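Todbridge, May 2026

I don't think a machine can run my shop floor yet. Fitting hoses is dull work, and I'd hand it over tomorrow. 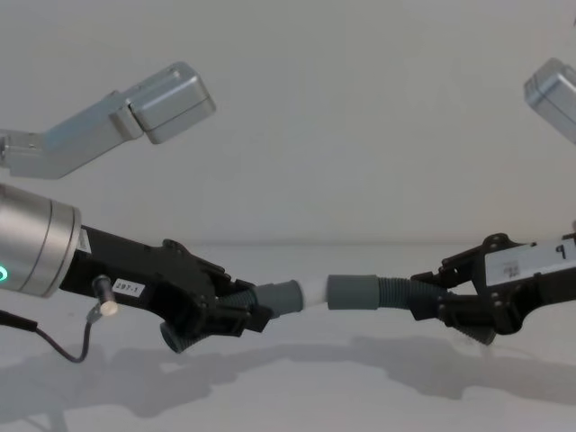

*Two arms on one hose assembly.*

Holding a hose is one thing -- doing 400 a shift is another. Our hand rate is 248, and that includes lunch.
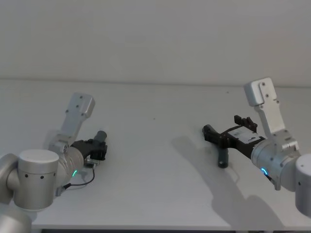

Venkataraman wrote back that I'm too gloomy, and that 30 good joints overnight is still 30 more than an empty shop makes.

Fair enough. Open grippers still earn nothing.
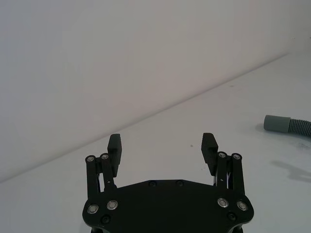
## What would change my mind

One full month without a person standing by.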